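Gornine Records Office, Brorkdale
Desk inspection checklist, November, after the Miettinen form reader went live
Inspector: Raimo Koivisto

1. Walkways and cable covers clear. OK.

2. Ink kept upright, away from papers. OK at desk 212. The reader rejects faint handwriting, so clerks now go over entries by hand, and pens get filled at the desk. The sales sheet promised less handwork.

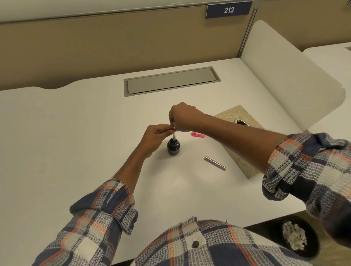 Helmi Hirvonen wrote in on this item: we used to do 200 forms a shift and talk to people. Now I fix what the machine spits back, and my wrist hurts by two.

3. Workload. NOT OK. Rated at 4,000 forms a week. Best week so far was 2,756, and that figure counts the ones redone by a person. I'd like to see it without them.

4. Breaks from close handwork. NOT OK. The queue timer keeps running while a clerk sees to a pen.

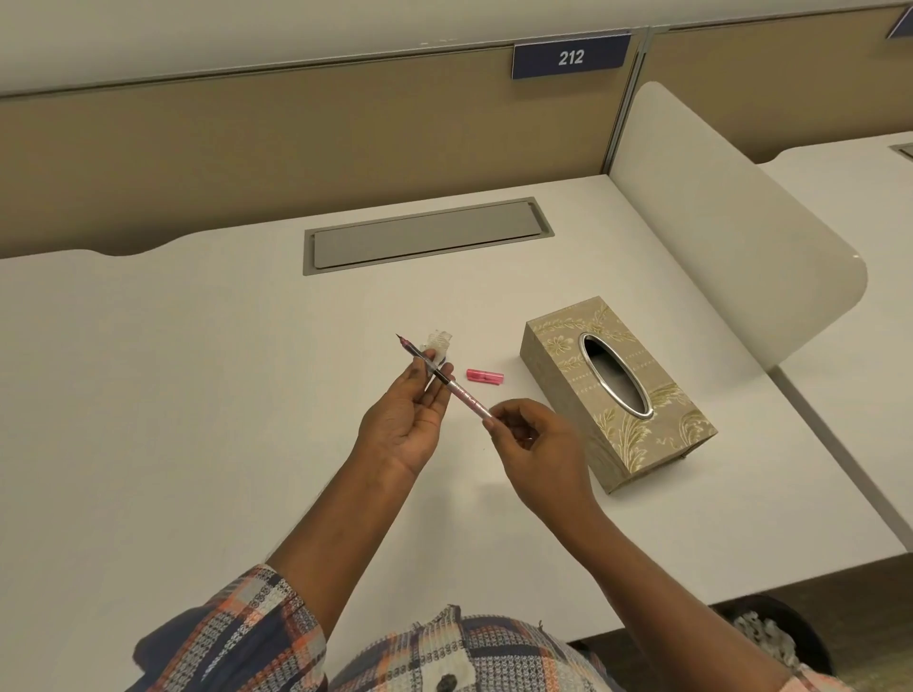 5. Staff told how their correction times are used. NOT OK. Management says they are "for tuning only." I asked for that in writing and have nothing yet.

6. Stop button for the feeder within reach. OK, label missing.

Recheck items 3 to 5 before the Mustley office gets its reader.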